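The kettle was already going when I got to Montserrat Escobar's place, and she had a towel over her shoulder and flour on one ear. I'd come to talk about the supper club she's been running out of her front room in Galgate, and I figured we'd sit down somewhere. We didn't sit down for an hour.

"You can peel," she said, and handed me a bag of shallots.

So I peeled. If you've never been to one of her nights, the deal is pretty simple. You put your name on the list, you get a text with a time, you show up hungry. There's one menu and everybody eats it. She used to cook on the line at Barroso, back when it was still down by the bus depot, and before that she did two years of school lunches, which she says taught her more than any restaurant did.

"Kids will tell you," she said. "A grown-up eats the bad soup and says thank you. A seven-year-old looks you in the eye and puts the spoon down."

I asked how the whole thing got started and she made a face like she gets asked a lot. It was a December, she'd just quit Barroso, and her sister had a birthday coming up. She cooked for 12 people on borrowed plates. Somebody's cousin asked if he could pay to come to the next one, and there wasn't going to be a next one, so she made one up on the spot.

"I said sixty bucks because I was embarrassed to say anything lower," she told me. "Then I went home and thought, well, now I have to make a dinner that costs 60 dollars!"

It's 80 these days, drinks included, and I want to talk about the drinks, because that's really why I was there. Montserrat doesn't serve wine. She doesn't have a license and she doesn't want one. What she does instead is pour something different with every course, all of it without alcohol, and people go home talking about it more than the food (which bugs her a little, I think, although she'd never say so). I've had a cold barley tea there with toasted rice that I still think about. I've had a plum thing with salt on the rim that made my eyes water in a good way.

"The mistake is sugar," she said. "People take the wine away and they put juice there. By the third glass you feel like you ate a cake. You want bitter, you want sour, you want bubbles. Bubbles do so much work."
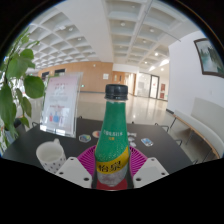
She shops for all this everywhere. Big supermarkets, the little places with the handwritten signs, a gas station once. She'll buy a bottle of something she can't read the label on, take it home, and try it next to whatever is on the stove. She writes down what she thinks in a school notebook, and she let me flip through it while the shallots cooked. Most of the entries are two or three words. "Soap." "Good with pork." "Why." One just said "ask Mom."

I asked if she'd ever gotten one badly wrong and she laughed so hard she had to put the knife down. There was a night with a smoked tea soda she made herself, bottled it and everything, very proud. She'd stored it too warm. "The first one I opened hit the ceiling. The second one I opened, I don't know why I opened the second one, hit Mr. Garkent from upstairs." He still comes, by the way. He sits farther back.

We got onto money, since I'm nosy. The first year she lost 1000 dollars, which she knows exactly because her sister does the books and wrote it on the fridge. The second year she came out ahead by 100. "One hundred dollars! I bought shoes." Now it pays the rent and a bit more, and a caterer called Unis has been after her to do their drinks for weddings. She hasn't said yes. She doesn't like the idea of making something in the morning and not being in the room when people taste it at night.

"I need to see the faces," she said. "If I can't see the faces, I'm just guessing."

By then it was almost six and she was moving fast, tasting, wiping, tasting again. I tried to ask what she'd tell somebody who wants to start one of these at home. She thought about it with her head in the oven.

"Borrow the plates," she said. "Don't buy plates. I bought plates the second month, and they were the wrong size for everything - I still have them, you want them?"

I said no, and then I kind of said yes, and I went home with nine soup bowls and a jar of the plum stuff. The next dinner is full, but she does keep a waiting list, and people cancel when it rains.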